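Is it fair to review a movie you watched while doing the dishes?
Asked by Skirkdale, 17/08/2018

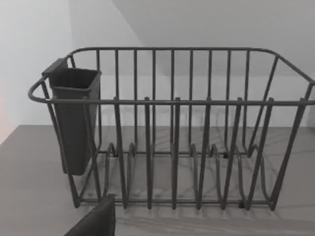

I write short movie reviews for a site called Tendov, which pays me in free logins to Tendov. Last night I watched a 7-part-trilogy kind of thing, the latest Radwan sequel, on a laptop propped up in the kitchen. Anyone with a dark wire dish rack and a gray countertop will know how the evening went: you look down to fit a plate against the back bars, and when you look up the hero has a beard and a different wife. I missed maybe one fight and most of a funeral. I still have strong opinions and 60 lines of notes, several of them legible. Can I post the review as is, or do I have to sit through the whole thing again? I was going to give it 4 out of 10.

Nuvikfan
You have to watch it again, sorry. I say this as someone who once called a thriller "confusing" after sleeping through the scene where they explain it, and got corrected in the comments for most of December. If you're going to tell people a movie doesn't make sense, you should have been facing it.

What you can do is go back for the parts you missed. Note the time on the player whenever you look away, then rewatch those stretches before you write. With a Radwan picture that's 20 minutes at most, and half of it will be helicopters. Check the funeral in particular. If the wife changed, I would guess the funeral had something to do with it.

Also, leave the score until last. People pick the number first and then go hunting for reasons, and you can always tell because the third paragraph is about the lighting.

popcorn_tax
just post it. the director clearly wasnt looking either

mildlyspoiled
I'm somewhere between these two. A review is a report on what it was like to watch the thing, and a movie that can't hold its own against dinner plates has told you something about itself. But say so in the review. One line near the top, "I watched this at home and missed a few scenes," and readers can knock off whatever they like.

I would skip any complaints about plot holes, though, as you may have been standing in one. Stick to the acting and the music. You can hear the music fine over running water, and in the last Radwan you could hear it over the dialogue too.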